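I've been dragging speakers in and out of function rooms for longer than my back would like, so when I say the Skolla lighting stand is the one I'd buy again, it's because I did buy it again. Twice! (There are now three in the van, and I'm eyeing a fourth.)

## Skolla Crank-Up Lighting Stand

It's a crank-up tripod with a T-bar on top, made for small and mid-size mobile rigs. You load your lights at waist height, wind the handle, and up they go. If you've ever tried to push a loaded push-up stand over your head while the bride's uncle asks if you take requests, you'll know why I switched.

It goes up to 305 cm, plenty for most hotel ceilings, and it takes a load of 60 kg when the legs are fully spread. I run four LED pars, a moonflower and a little strobe, and I'm nowhere near the limit. The crank has an automatic brake, so if you let go of the handle the lights stay where they are. I still put the safety pin in every time, and so should you. 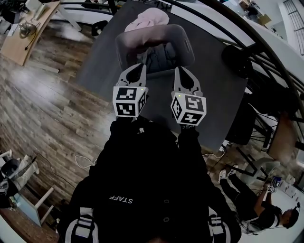
*Black jacket, STAFF in white capitals.*

Folded down, the stand is 230 cm shorter than you'd think from seeing it up, no kidding. Mine slides in behind the subs with the T-bar unclipped, and I can carry it from the van by myself, though stairs are a two-person job.

What comes in the box:

- the stand, with the handle already fitted
- T-bar with mounting bolts and wing nuts
- safety pin on a steel cable
- four cable clips (I lost two in the first month)

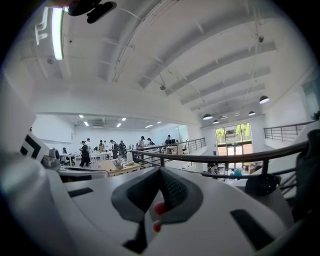 ## The legs, and a small grumble

The legs are wide. Good for stability, not so good when the venue gives you a corner next to the cake table. There's a leveling leg for uneven floors, and I've used it on a patio in May with no wobble at all. The rubber feet are fine on wood and carpet, but the first set I had came off if you dragged the stand, so lift it!

My grumble is the knob that locks the collar. It's small, and with gloves on it's a pain. Nkechi Oyewole, who I share a lot of weddings with, swapped hers for a bigger one from Meireles and it threads straight in. I keep meaning to do the same.

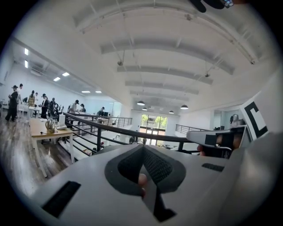

I'd also get the padded bag. It's sold separately for $29, and yes, I grumbled about that too, but the crank handle sticks out and it will scratch whatever you pack next to it. My old Wuvex controller case has the marks to prove it. The bag has a zip pocket big enough for the bolts and the clips, plus a couple of safety bonds if you squash them in.

For looking after it, wipe the mast down after outdoor gigs and put a bit of light grease on the winch before the busy season. Check the cable for frayed strands while you're there. If you find any, stop using the stand and get the cable replaced. We keep them in stock, and Krisztina Deák in the workshop can fit one while you wait if you call ahead.

We've got it in black or silver. Silver shows fewer scuffs, but black disappears nicely behind a star cloth, so that's what I use. If you want a pair for either side of the booth, order them together and I'll throw in the second T-bar bolt kit.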